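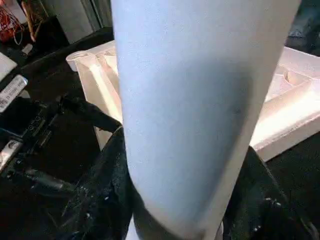 Jeltico users' forum > Teaching by hand and by remote > Guiding by hand or driving by remote for a close fit?

pandosine_shed
Evening all. I've been trying to teach our arm to bring a smooth white part, wider at one end, up to a moulded plastic housing and seat it there, and I'm going round in circles a bit. I've done 58 goes by taking hold of the arm and walking it through, and the replay is lovely right up until the last little bit, when it wanders off to one side like me looking for my glasses. Would I do better starting again with the remote handset? I'd be sorry to lose all that work, but I'd sooner know now!

danier_dan
Welcome! I'd switch to the remote, I'm afraid. When you hold the arm you're feeling the fit through your own hands, and you make dozens of small corrections that the arm's motors had no part in. On the handset you only get what the arm gets, so your recordings are much closer to what it can really do by itself. It took me 300 goes on a similar job, mind you, and the first lot were dreadful.

teasmade
Hmm, I don't agree with Dan on this one (sorry Dan, we've had this chat before). Guiding by hand is far quicker and the movements come out smoother. My handset recordings are full of stopping and dithering, and the arm learnt the dithering beautifully. Before binning anything I'd look at whether you always come in from the same side. If you do, it has never seen how to get back when it's a touch off.

pandosine_shed
Oh dear, yes, same side every time, and I was rather proud of how neat they were. Another thing: the wrist camera is mostly filled by the part itself once the fingers have closed on it. Does that matter?

danier_dan
It does a bit. A plain pale part against a pale housing is hard enough to judge by eye, and if you were looking over the top of the arm while you guided it, you knew things the camera didn't. Try driving it from the wrist picture alone. If you can't do it, I wouldn't expect the arm to.

teasmade
That I will agree with. I'd still keep the old ones and add 7 by hand with deliberately wonky starts, then see.

nwachukwu_bench
We mix the two here and it's fine, as long as you go at the same pace in both. Slow right down near the housing, and don't let go until it has settled.

pandosine_shed
Thank you, all of you. I'll do the wonky ones tonight and have a go with the handset after, wrist picture only. First 2 tries on it were shocking, so be gentle with me when I report back.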